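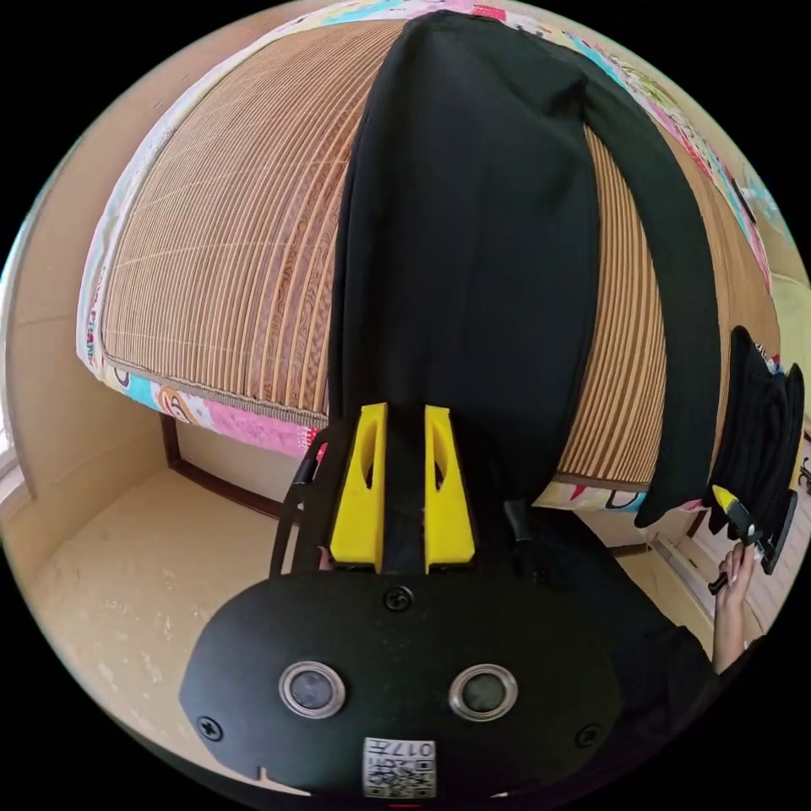
A black garment on a bed. Dark clothes lose their color sooner than most owners expect.

In Ostutholm the river was black two days in the week. The older people of the town still speak of it with some pride. The De Bruijn dye house stood beside the lower bridge, and when the vats were emptied, the water carried the color down as far as Hornalitz, where the washing women complained of it in letters to the mayor.

The dye house closed long ago, but the trade came back in a small form. Aitana Bustamante rents two rooms in the old drying hall and dyes used clothes, almost all of them black. Last year she took in 2,449 pieces. They arrive by mail or over the counter, and most are trousers, work shirts and dresses which the owner bought for a funeral and then continued to wear.

"People think that black is one color," she told me. "Then they put two black shirts together at the window, and they are surprised. One is brown, the other is almost green."

Her explanation is simple. Many blacks are mixed from several dyes, and these do not leave the cloth at the same speed. Sun takes one part, washing takes another, and sweat does something different again under the arms. What remains is the part that was strongest, and this is why an old black coat can look red at the shoulders and correct everywhere else.

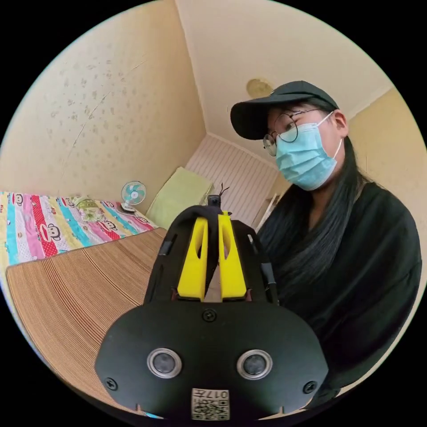

Before any piece goes into the vat, Bustamante writes a card for it. She learned this from Teodoro Lozano, who worked at De Bruijn for 40 years and left her his notebooks. Lozano wrote down the weight of the cloth, the type of fiber and the smell of the water, because in his time the water changed with the season. In October, he noted, the leaves made it sour, and the wool came out better than in spring.

The sewing thread is her daily problem. Most factories sew cotton with polyester thread, and polyester refuses her dye completely. If the thread was black from the beginning, there is no trouble. If it was gray, the customer receives a black jacket with gray lines on every seam. Some like it. Renu Dwivedi, who owns a small clothing shop in Clarkow, now sends her jackets with gray thread on purpose and sells them in the front window.

Not everyone in the trade agrees with her methods. Kwok-wai Liao, a textile chemist who has visited the workshop, would prefer that she use a hotter bath and less salt. Bustamante listened to him for an afternoon – she is polite – and changed only the salt.

The price for a shirt is still lower than the price of a new one, but the difference is becoming small. She raised it on 27th February and lost a few customers from Hornalitz. The waiting time is now five weeks, and for wool coats it is longer, as they need a full day in the vat and three days on the rail before she will fold them.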